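Labeling Two-Handed Tabletop Episodes by Contact Phase

Prilus Method Notes. Last revised 8 June 2025.

This page explains how to divide a recording of two-handed work into contact phases before training. The procedure was developed at the Fodden laboratory and applied to a set of 4,000 episodes.

Step 1. Mark contact

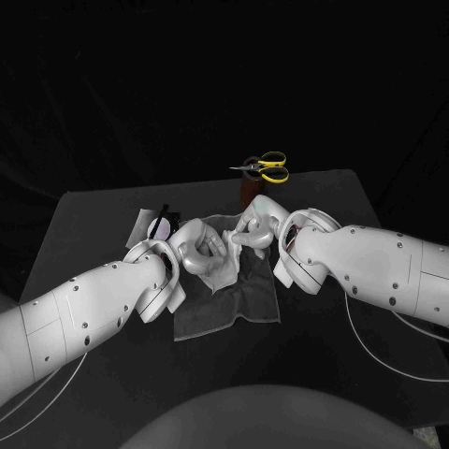
A contact phase begins when a hand first touches an object and ends when it lets go. Keep a separate track for each hand. Where both hands meet over the same piece of cloth, as with the small white one here, enter the cloth on both tracks and set the shared flag.

Step 2. Name the object

Use the object list supplied with the episode. Thin objects require care, as the fingers may hide much of the outline. 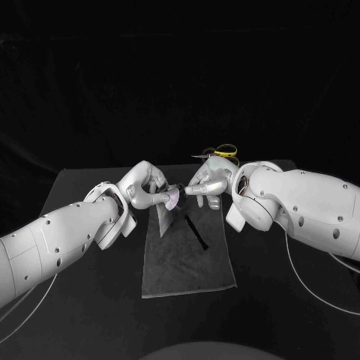 Photo: Fodden laboratory, Prilus project

If the object cannot be named with confidence, enter "unknown" and continue. A second reviewer will resolve the entry.

Step 3. Mark approach
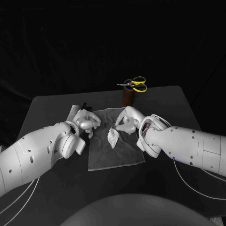

Approach is labeled separately from contact. It covers the time in which a hand is near an object but has not been shown to touch it. With the fingers over the towel and the crumpled tissue just below the hands, the reviewer should check the neighboring images before choosing a label.

Step 4. Record tool use

Enter the tool, the hand that holds it, and the direction in which it points.

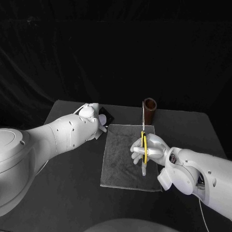
Scissors in the right hand, blades toward the cup.

Export both tracks at the end of each episode. In the February trial, reviewers disagreed on 62 episodes, and 27 of these concerned the start of approach. Version 2 of the guide contains the revised rule.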